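Unit 6: Cleaning and soiling of hard surfaces
Course notes, domestic and catering hygiene
Notes prepared by Fidelina Grajales, revised by Knut Brandes

6.1 Scope

These notes cover the removal of food and drink soils from glazed ceramic, glass and coated paper. Soft furnishings are dealt with in Unit 7. Read them with the practical sheet for session 6, and bring the sheet to the session.

6.2 Types of soil

Soils are grouped by what will take them off the surface.

Water-soluble soils: sugar, salt, most fruit juices when fresh. Warm water alone is usually enough.
Fatty soils: butter, cooking oil, milk fat. These need a surfactant and a temperature above the melting point of the fat.
Protein soils: egg, milk, gravy. Rinse cool first. Hot water sets the protein and makes it harder to shift.
Tannin soils: tea, coffee, red wine. These bind to existing films on the surface and darken with age.
Mineral soils: limescale. Alkaline detergents have little effect; use a mild acid.

Most real soils are mixed. A cup of white coffee leaves tannin, protein and fat together, and in a hard water area it leaves calcium salts as well.

6.3 Four factors

The result of any wash depends on chemical action, mechanical action, temperature and time. A reduction in one must be made up by the others. A dishwasher uses little mechanical action compared with a hand brush, so it runs hotter, for longer, and with a stronger alkali. Do not use machine detergent for hand washing.

Dose is a common source of error. Too little detergent leaves fat redeposited as a film; too much leaves a residue that needs a second rinse. Weigh or measure the product. The Hendix dosing cup in the teaching kitchen is marked on the inside, and the mark is read at eye level with the cup on a level surface.

6.4 Surface condition

A sound glaze is close to non-porous. Once it is scratched or crazed, soil lodges in the defect and ordinary washing will not reach it. Stained crazing on a mug is therefore a reason to withdraw it from service — bleaching improves the look only.

Glass shows films that ceramic hides. Hold it against a dark background when inspecting. Etching and limescale look alike; limescale clears with vinegar and etching does not.

Coated paper cups are single use. The coating resists liquid on the inner face, but the rim and seam take up water and soften. They are not to be washed, and stacked cups should be kept dry until issued.

6.5 Tea and coffee residues

Left in a mug, the liquid evaporates and the tannins concentrate at the liquid line, which is why the ring is darker than the film below it. Pale interiors show the stain early. Empty and rinse promptly where a full wash must wait.

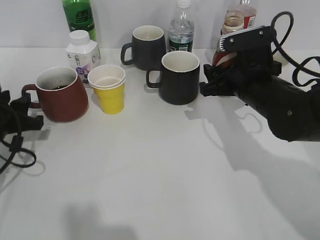
6.6 Questions for the session

Write short answers and hand them in before the practical.
Why is a cool rinse given before a hot wash where egg is present?
Which of the four factors is weakest in a dishwasher, and what makes up for it?
Describe a test to tell limescale from etching on glass.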